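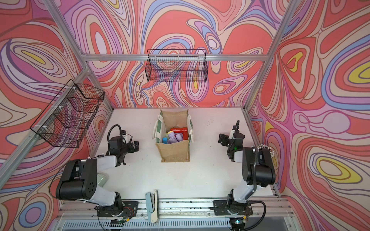 Glenys Lockwood says she would sooner paper her front room in parking tickets than go back to beige, and going by the June order book at Marness, plenty of people in Ekside feel the same way.

Patterned wallpaper, declared dead so often that it ought to have its own plot at the cemetery, is selling again. Marness, the paint and paper shop on the harbor road, sold 800 rolls last month. In the same month a year ago it sold 200, most of them to one dentist.

The new taste runs to swirls, bands and pinks that would have gotten a person talked about in 2000, when the town discovered off-white and stayed there. Hanne Niskanen, who manages the shop, blames the long winter. "People sat and looked at their walls until March," she said. "Then they came in angry."

Pattern has its price. A swirl has to be matched at every seam, and the shop's free evening class on the subject now has a waiting list. Merja Saarinen took it in May and reports that she and her husband are speaking again.

Paint still outsells paper at Marness, and white still outsells every other color of paint. The next class starts at 6 p.m. and is limited to 2 people per pasting table. Couples may ask for separate tables.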